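Lleucu Wogan
@lleucuwogan
A thread on herbs and spices, how long they keep and what I do with the old ones. I cleared the cupboard in January and several people asked for the details. 1/13

2/13
Starting point: 40 jars, packets and tubs. I live with one other person. We had three lots of cumin open at once, and the oldest packet of bay leaves had moved house with us. The price sticker was from a shop that has since become a nail bar.

3/13
Best before dates on dried spices are about quality. Kept dry, an old jar of paprika won't make you ill, it just stops tasting of paprika. If there's damp, clumping with a musty smell, or anything moving, put it in the bin and check whatever was standing next to it.

4/13
Whole spices last the longest. I'm happy with cloves, peppercorns and cinnamon sticks at three years. Ground ones I try to finish within a year. Leafy herbs vary a lot – dried oregano holds up well, dried basil and parsley go to hay in a few months and I've stopped buying them.

5/13
How to test: rub a pinch between finger and thumb, wait a second, then smell it. Don't go by sniffing the jar, as a closed jar builds up a bit of smell even when the contents are nearly dead. For whole seeds, crush one first. Anything that smells of dust goes. Anything faint gets a pencil F on the lid and we use it up first, in double quantities.

6/13
Grinding. For small amounts a pestle and mortar does everything. Cinnamon and star anise are hard work by hand, so those go in an electric grinder. Grind a week's worth at most. If you fill the jar to the top because it looks nice, you're back where you started, with a jar of ground spice slowly going off on the table.
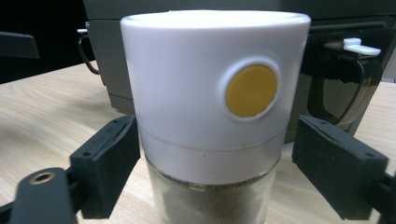

7/13
Cleaning a grinder between spices: a spoonful of dry uncooked rice, run it through, tip it out, wipe with a dry cloth. Never rinse the part with the motor in it. My friend Dilwyn Nicholas uses stale bread for the same job and says it picks up the oil better. I tried it and got crumbs in everything, but he may have better bread.

8/13
Where to keep them. Ours used to live on a shelf over the cooker, the worst place in the kitchen. Heat, steam and light all day. They're now in a drawer at the other end of the room, lying flat with the labels up. The drawer is 2 degrees cooler than the old shelf first thing in the morning and a lot cooler than it when tea is on.

Don't shake the jar over a steaming pan either. Tip some into your hand or a spoon and add it from there. The steam goes up into the jar and that's how you get the solid lump of garlic powder everyone has.

9/13
Jars. Any clean glass with a lid that screws down properly. I reuse them and soak the labels off in hot water with a bit of washing soda. The rubbery glue that's left comes off with cooking oil and a rough cloth. Dry them in a low oven for 12 minutes and let them cool fully before anything goes in. Lids get washed and dried separately, and if a lid still smells of pickle after that, it'll always smell of pickle.

Frosted ones look smart with a metal lid but you can't see how much is left, so write the date you filled it on the bottom as well as the name on the side.

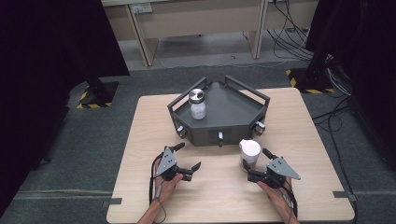
Lleucu Wogan @lleucuwogan · 3h
10/13
Buying. I now get most of ours loose from Rowlands, the grocer by the bus station, who'll weigh out as little as you like. Glenys Rosser on the till will also tell you which tub was filled last. Small supermarket jars cost far more by weight, and the big bags from the world foods aisle are cheap but too much for two people. Glad to split a bag with a neighbour if you've got one who cooks.

11/13
What we cut down to, since you'll ask. Whole: black peppercorns, cumin, coriander seed, mustard seed, cloves, cardamom, cinnamon sticks, nutmeg. Ground: turmeric, sweet paprika, hot chilli. Leaves: oregano and bay. I miss the smoked paprika and it will probably come back. I don't miss the five different curry powders or the thing called steak rub.

12/13
What to do with the faint ones. Old cinnamon and cloves can simmer in a pan of water with orange peel if you like the house to smell of Christmas. Tired coriander seed can be sown, and a fair few of mine came up on the windowsill. Old turmeric will dye a cotton cloth, and your hands, and the sink. The rest went in the compost a little at a time. Delphine Alcantara asked about putting chilli powder down to keep cats off the beds – please don't, it gets in their eyes and paws.

13/13
Replies so far:

Percy Salazar wants to know about the freezer. Fine for whole nutmeg and for chillies. For ground spices I wouldn't, as water forms on the jar each time you take it out.

Saffron: a small tin, in the dark, and use it. I've thrown away more saffron by saving it than I like to think about.

Vanilla pods: airtight tube, not the fridge, where ours dried out and went hard. They can still go in a jar of sugar at that point.

Salt doesn't go off. Celery salt does.

I'll do a separate thread on oils and vinegars when I've been through that shelf. It's worse than this one was, and there's a bottle of walnut oil at the back I don't want to open indoors.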